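Module 4 - Maintenance du poste informatique
Séance 3 : dépose, contrôle et remontage d'un disque dur en berceau

Document remis aux stagiaires. Responsable du module : Ingegerd Forsberg, centre de formation de Haugland.

La présente séance porte sur le disque dur au format 3,5 pouces monté dans un berceau en matière plastique. Elle suppose acquises les notions de la séance 2 (alimentation, mise hors tension, précautions contre les décharges électrostatiques). Le support est à conserver jusqu'à l'évaluation de novembre.

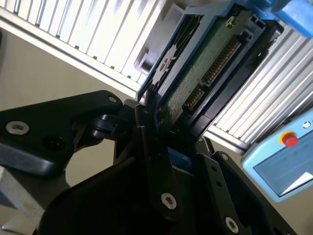
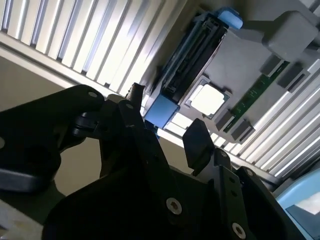
Le disque dans son berceau bleu figure sur la première vue, le bac gris pour composants sur la seconde.

À quoi sert un berceau, alors que le disque pourrait être vissé directement dans le châssis ?

Le berceau permet de retirer et de remettre le disque en le faisant glisser dans son logement, sans avoir à démonter les parois de la cage. Il maintient également l'unité à la bonne position et, selon les modèles, amortit une partie des vibrations transmises au châssis.

1. Objectifs de la séance

À l'issue de la séance, le stagiaire doit pouvoir identifier les faces d'un disque dur et nommer ses connecteurs, déposer l'unité sans contrainte sur le circuit imprimé, la remonter dans un berceau et renseigner la fiche de suivi. La lecture des données et la récupération de fichiers relèvent du module 6 et ne seront pas traitées.

2. Rappels sur la constitution de l'unité

Un disque dur de 3,5 pouces se compose d'un boîtier métallique fermé, qui contient les plateaux et les têtes de lecture, et d'une carte électronique fixée sur la face inférieure. Cette carte assure la commande du moteur, le positionnement des têtes et le dialogue avec la carte mère.

Le boîtier ne doit en aucun cas être ouvert. L'espace séparant la tête de lecture du plateau est inférieur à la taille d'un grain de poussière, et une ouverture à l'air libre rend l'unité inutilisable. Les vis à empreinte étoilée que l'on rencontre sur de nombreux modèles ne font pas partie des vis de montage. Elles restent en place pendant toute la durée de l'exercice.

L'interface SATA comprend deux connecteurs voisins : le connecteur de données, à 7 contacts, et le connecteur d'alimentation, à 15 contacts. Tous deux sont munis d'un détrompeur en forme de L. Les contacts sont fins et ne supportent ni appui latéral ni nettoyage abrasif. On ne les touche pas avec les doigts.

3. Préparation du poste de travail

Le plan de travail est dégagé et recouvert du tapis antistatique, relié à la terre. Le bracelet est porté au contact de la peau - et non par-dessus la manche. Chaque binôme dispose d'un tournevis cruciforme, d'un bac compartimenté pour la visserie, d'une lampe orientable et d'une fiche de suivi vierge.

La visserie est rangée dans l'ordre de dépose, un compartiment par étape. Les vis de fixation des disques de 3,5 pouces sont généralement au pas américain 6-32, celles des unités de 2,5 pouces au pas métrique M3. Le mélange des deux est la première cause de filetage endommagé constatée en atelier. En cas de doute, la vis s'engage à la main sur les premiers tours ; si elle résiste, elle n'est pas la bonne.

4. Dépose

4.1. Arrêter le poste par le système d'exploitation, basculer l'interrupteur du bloc d'alimentation et débrancher le cordon secteur.

4.2. Appuyer quelques secondes sur le bouton de mise en marche afin de décharger les condensateurs.

4.3. Ouvrir le panneau latéral et repérer l'emplacement du disque. Reporter sur la fiche le numéro de la baie et celui du port utilisé sur la carte mère.

4.4. Débrancher le câble de données, puis celui d'alimentation, en tirant sur la fiche dans l'axe. Certains câbles comportent un verrou métallique qu'il convient de presser au préalable.

4.5. Libérer le berceau. Suivant le fabricant, le verrouillage s'effectue par deux languettes à pincer, par un levier ou par une vis unique. Le berceau doit coulisser librement. S'il se bloque, vérifier qu'aucun câble n'est pris dans la glissière et reprendre la manœuvre.

4.6. Saisir l'ensemble par les côtés. Le poser sur le tapis, carte électronique vers le haut uniquement pendant le contrôle visuel.

Un disque qui vient d'être arrêté continue de tourner un court instant. Il est demandé d'attendre 40 secondes entre la coupure et toute manipulation de l'unité.

5. Contrôle visuel

Le contrôle se fait sous la lampe, sans démontage. On examine successivement l'état du circuit imprimé (traces de brûlure, composant décollé, oxydation), l'alignement des contacts, la présence des vis de montage, puis le berceau lui-même. Les ergots en plastique se fendent avec le temps, et un berceau fissuré est remplacé sans tentative de collage.

Le stagiaire relève ensuite sur l'étiquette le modèle, le numéro de série et la capacité. Ces trois mentions sont recopiées intégralement, y compris les tirets et les zéros initiaux.

Toute anomalie est signalée au formateur avant le remontage. Une unité ayant subi une chute, même de faible hauteur, est mise à l'écart et étiquetée « à ne pas remettre en service ».

6. Remontage

Le remontage suit l'ordre inverse. Trois points appellent une attention particulière.

Le sens d'insertion, tout d'abord : les connecteurs doivent se présenter du côté prévu pour le passage des câbles. Un berceau introduit à l'envers peut s'engager sur une partie de sa course sans se verrouiller.

Le serrage, ensuite. Les vis sont approchées à la main, puis serrées en diagonale, sans excès. Les berceaux dits sans outil utilisent des picots latéraux qui se logent dans les trous de fixation du disque ; on écarte légèrement les montants et l'on vérifie que chaque picot est bien en place.

Enfin, le cheminement des câbles. Un câble SATA ne doit être ni plié à angle vif ni plaqué contre un dissipateur ou un ventilateur. La circulation de l'air devant les disques doit rester libre.

Après remise sous tension, l'unité doit être reconnue par le micrologiciel de la carte mère. Si elle n'apparaît pas, couper l'alimentation, débrancher le cordon et contrôler les deux câbles avant toute autre hypothèse.

7. Stockage et transport

Un disque déposé est conservé dans un sachet antistatique fermé, à plat, à l'abri du soleil et des sources magnétiques. Les unités ne sont pas empilées. Pour le transport entre les ateliers de Haugland et de Brondholm, on utilise les caisses à garniture de mousse, à l'exclusion des cartons d'emballage courants.

8. Travail à rendre

Chaque binôme remet une fiche de suivi complète ainsi qu'une note de 800 mots au maximum, portant sur l'une des deux questions suivantes :

a) Comparer la fixation par vis et la fixation par picots, du point de vue de la tenue mécanique et du temps d'intervention.

b) Rédiger, à l'intention d'un utilisateur non technicien, la procédure de remplacement d'un disque en berceau.

La note est à déposer au secrétariat avant 14 heures, la veille de la séance 4. Les schémas tracés à la main sont admis, sous réserve d'être légendés.

Séance suivante : unités de 2,5 pouces, adaptateurs et supports à semi-conducteurs. Apporter le présent document et la fiche corrigée.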